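Search this site Go
Print this story | E-mail this story

Four Hundred Thirty-Three

Night shift at Wendovside. Headset on, coffee on the floor because the desk is full. The handle in my right hand, the one with the sticky trigger. I've asked for another one since January.

The job is small. Pick up the gray cube, set it on the blue one, let go, back off. Do it clean and press the pedal with the left foot. Save. Do it agian. Gusico buys them by the batch, 712 to a batch, and the arm learns from whatever my hand does. So they say. I was at 433 when I came back from the bathroom. 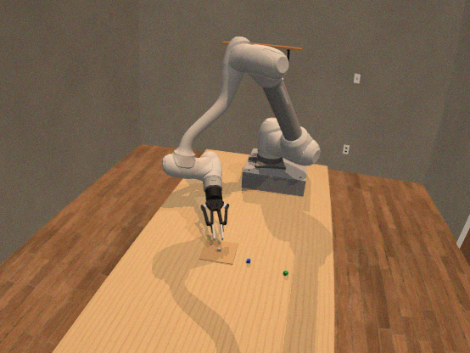 The rules, taped to the monitor

No jerks. No going back for a second try, if you miss you dump it. No resting in the air to scratch your face.

I broke the last one early on. Week one, itchy nose, I'd stop halfway down and scratch and then go on. Maybe 82 times before somebody at Boersma looked at the trained arm and wrote to my supervisor. It was stopping. Every time, halfway down, a little wait, then on to the cube. They wanted to know what was wrong with the model.

Nothing was wrong with it. It had my nose.

They dumped the whole set and I got a talk. But I thought about it on the bus. A thing with no face, stopping for an itch. I kind of loved it. Didn't say so. 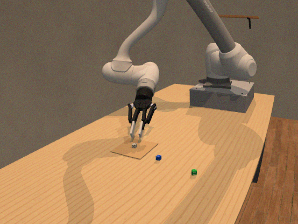

My mother taught me to sew by putting her hands over mine, and that's the only way I know to teach anything. She didn't explain. She pushed my fingers and the cloth went. When she got tired her hands got heavy and my seams came out heavy too, I still have a pillowcase like that. So around two in the morning I try to watch for it, the heaviness. Fingertips open over the little gray cube, that speckled thing, nothing between them yet, and I ask my wrist if it's tired. Usually it is. Then I go down anyway becuase the pedal has a clock on it.

434. 435. Dumped one. 436.

Message from the supervisor, all lowercase. nanduden wants to see autonomous tonight, can you stop and let it run. Nanduden is the customer's customer. I've never seen them. I pictured a row of people in good jackets, watching my table on a big wall.

I took my hand off the handle. Felt wrong, like letting go of a bike with a kid on it.

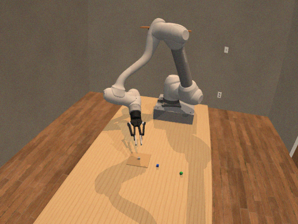
Hands off

It went down for the cube. Slow. Slower than me, I thought, then no, same as me, just strange to see from outside. Missed the first time by a hair. Came up. I reached for the handle, caught myself, sat on my hand. Really sat on it.

Second try it had the cube. Across to the blue. It tipped the fingers a tiny bit before letting go, a little left, the way I do it. The trigger sticks so I tip to shake it loose. The arm has no trigger. It tipped anyway.

The cube stayed put. I said good out loud, to an empty room at two forty in the morning, in my mother's voice.
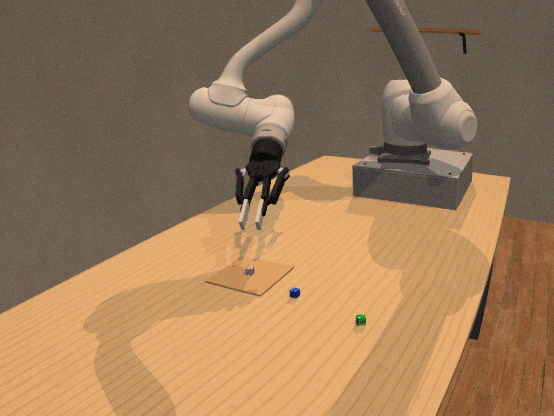
Then the supervisor agian. looks great, they want to know what the wiggle is.

I typed, it's a sticky trigger. Deleted that. Typed, I can take it out if they want. Looked at it a while. Down the hall the vending machine kicked on.

they like it, he wrote. leave it. can you do the rest of the batch before six.

So, reset. Gray cube back where it goes. I put my hand on the handle and it was still warm from before. Foot on the pedal.

437.

Contact the editors | Copyright 2023, all stories remain with their authors | Back to top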